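Home | Forums | New Posts | Search | Log in

Filed under: Manipulation > Two-Handed Tasks

Two cans, one tray, and a policy that likes the start pose a bit too much

ferthorpe_eq wrote:
Evening all, and thanks to everyone who helped me with the retargeting last time. We're back on the two-hand tray task, three fingers a side, with tape crosses on the mat between the tray and each hand.
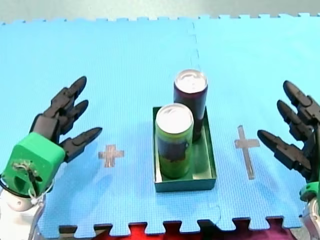 Jorex wondered whether the crosses were doing more of the work than the training was, and asked if I had ever run the policy with the tape peeled up.

ferthorpe_eq wrote:
Fair question! I ran 20 trials with the tape down and got both cans out in 7 of them. I haven't tried it without tape yet. What I can tell you is that nearly all the bad runs went wrong at the second can, when the hand comes back over the tray wall and closes too early.

nukholm wrote:
I'd leave the tape alone for now, with respect to Jorex. Closing early sounds to me like your demos were all recorded at one speed. We had the same trouble with the Aguirre controller, and mixing in slower demos cured most of it.

Jorex wrote:
Slower demos won't tell you what the policy is looking at, though. Two afternoons without tape would.

ferthorpe_eq wrote:
You're both very patient with me — I'll peel the tape first, as it's the cheaper test, and then record slower demos in September when I have the arms to myself again. I'll put the numbers in this thread.
Ezequiel Quintero

Contact us | Forum rules | Back to top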